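Print this article | E-mail to a friend

The second-best sleep of my life
By Samira Salameh

I've been a bad sleeper since I was nine, and in March I finally decided to do something about it that didn't involve buying another lavender spray (I own four, they all smell of my gran's car).

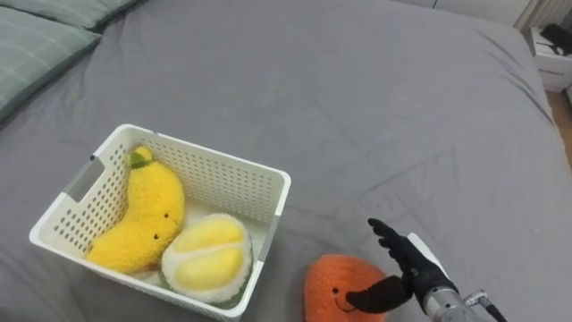
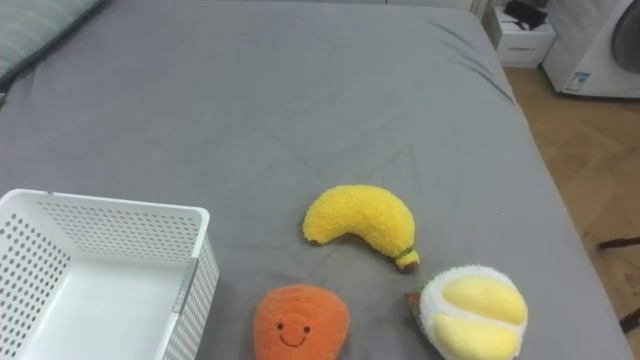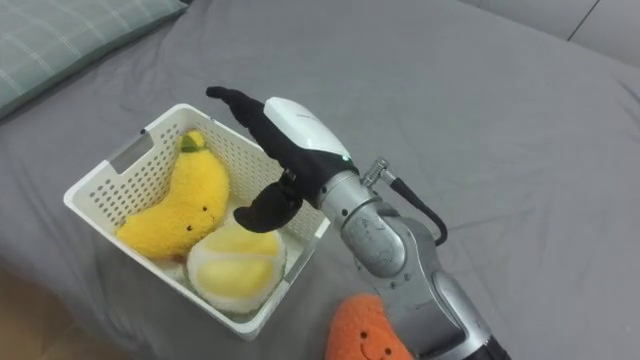
Grey sheets and a white basket in all three.

So I rang Satish Kandasamy, who runs an evening sleep course through Skillby, and he told me to keep a diary for a month. Simple enough! Except I'm nosy about myself and wrote far too much – 3,696 words, mostly complaints about the neighbour's gate.

Satish read the lot, bless him. His verdict was that I was going to bed too early. I'd been turning in at nine, lying there cross until midnight, then blaming the mattress. He wanted me up until half past eleven, reading something dull, with the phone left in the kitchen.

The first week was horrible. I fell asleep on the bus and ended up at Grulley, miles past my stop. But by week three I was dropping off before I'd finished worrying about dropping off, if that makes sense, and I even slept through the gate.

The best sleep of my life, by the way, was on a ferry in 1998, on the floor, under somebody's coat. I've given up trying to repeat that one.

We use cookies to improve your visit. Accept | Manage settings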